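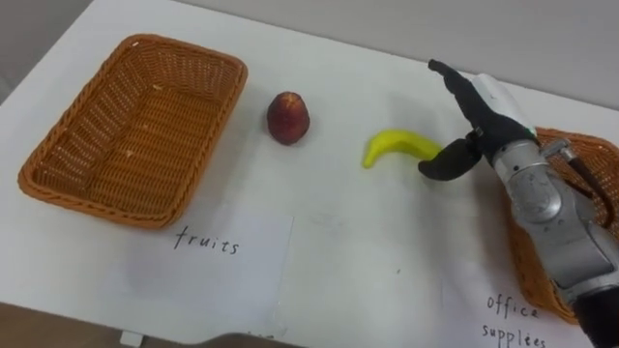

So what went wrong in August? A finger cable worked loose inside the hand, and the grip stayed shut after we'd told it to let go.

I'm Unathi Ndlovu, and I started Terkamura with Shirley Haslam in a rented unit on MacKinnon Road. We teach robot arms to sort everyday stuff into the right basket, and we write up our faults because other small shops can use them (and because Shirley nags me!). That one cost us two motors and seven days of downtime. No one got hurt – the stop button did its job – but now we tug-test every cable before power-up, and hands stay off the table while the arm is live.

Got a scary fault of your own? Come tell us, we love those.

Search this site Go

Get our newsletter. Unsubscribe anytime.

Recent posts
Our stop button checklist
Plornitz gripper: three faults so far
Visiting Pemavwood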